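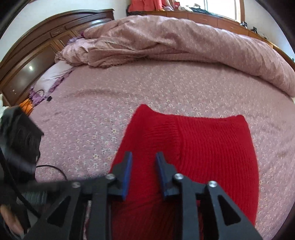 My robot story starts with a sweater and a very small mistake. I work at a place called Zavala, where we teach machines to do chores, and the chore that spring was folding clothes. It sounds easy, right? You've probably folded a sweater while thinking about pizza. But a machine has to learn every bit of it, and one way it learns is from a person doing the job with a gripper held in the hand, like the black one reaching for the red sweater on the bed, with its blue finger pads. The pads do the pinching. Keep your eye on those pads, because they're where our trouble began!

First I should tell you how a gripper knows when to stop squeezing. Pick up a grape. Your skin feels it push back, and your brain says "okay, that's enough," and you don't get grape juice down your sleeve. Our folding robot at Zavala (we call it Plinditz, and please don't ask me why, I wasn't there that day) has no skin. It has a motor that closes the fingers and a sensor that measures how hard the motor is working. When the motor works harder, the robot figures it has hold of something. When it works hard enough, the robot stops squeezing and lifts.

One afternoon in April, Plinditz was folding a gray sweater with a loose, bumpy knit. It pinched the sleeve. It lifted. It folded the sleeve over, very neatly, and I said "Nice one!" out loud to a machine, as I do. Then it was supposed to let go.

It didn't let go.

The fingers opened a tiny bit and stopped. A loop of yarn had slipped into the thin crack behind one of the finger pads and hooked itself there. Plinditz had no idea. As far as it knew, it had opened its hand, so it moved on to the next step, which was pulling its arm back. And the whole sweater came along for the ride.

Have you ever shut your coat in a car door and tried to walk away? It was like that, except the robot is a lot stronger than you are and doesn't say "ow." The yarn stretched and stretched, and the sleeve started to come undone.

Now comes the part I'm not proud of. I reached in to unhook it. With my hand! While the arm was moving!

"STOP!" yelled Kaede Takeda from across the room, and she smacked the big red button. Everything went still. My fingers were about 2 inches from the gripper. They were fine, and I still have all of them, but my heart was going like a drum.

That red button is called an emergency stop. When you press it, the power to the motors gets cut and the arm quits moving. It doesn't wait for the robot to finish its step, and it doesn't ask if you're sure. Every robot arm in our building has one, and the rule is that anybody can hit it, even a visitor, even if they turn out to be wrong. You won't get in trouble for pressing it. I got in a bit of trouble for NOT pressing it, and I had that coming.

After lunch we became detectives. Robots like ours keep a kind of diary called a log, where they write down what every motor and sensor is doing. Dario Lombardi read through it and found the clue. When the fingers tried to open, the motor had worked extra hard for a moment. The robot had felt the snag! We just hadn't taught it that working hard while opening was a bad sign. We had only told it to pay attention when it was closing.

So we fixed a few things. Ximena Medrano made new pads that wrap around the fingertip, so there's no crack for the yarn to sneak into. Dario added a rule: if opening feels hard, freeze and beep. And I put a strip of yellow tape on the floor around the table. When the arm is switched on, people stay behind the tape.

Then we tested it, over and over, with the snaggiest old knits we could find. We did 100 folds. The robot froze and beeped 11 times, and each time a person pressed stop, checked that the arm was off, and only then went in to look. Some of those beeps were false alarms. I'll take a false alarm over a squashed finger any day.

If you ever get to see a robot working, maybe at a museum or a school fair, ask where the stop button is before you ask anything else. The people running it will like that question a lot. And if something gets stuck, keep your hands back and call a grown-up, even if it looks super easy to grab.

The gray sweater is on a shelf by my desk now, with one long sleeve and one very, very long sleeve. Kaede wants to knit it back together. I've told her she can have it when she brings me a donut.

621 shares | 11 comments

We use cookies to remember your settings and keep the site running. Accept | Manage choices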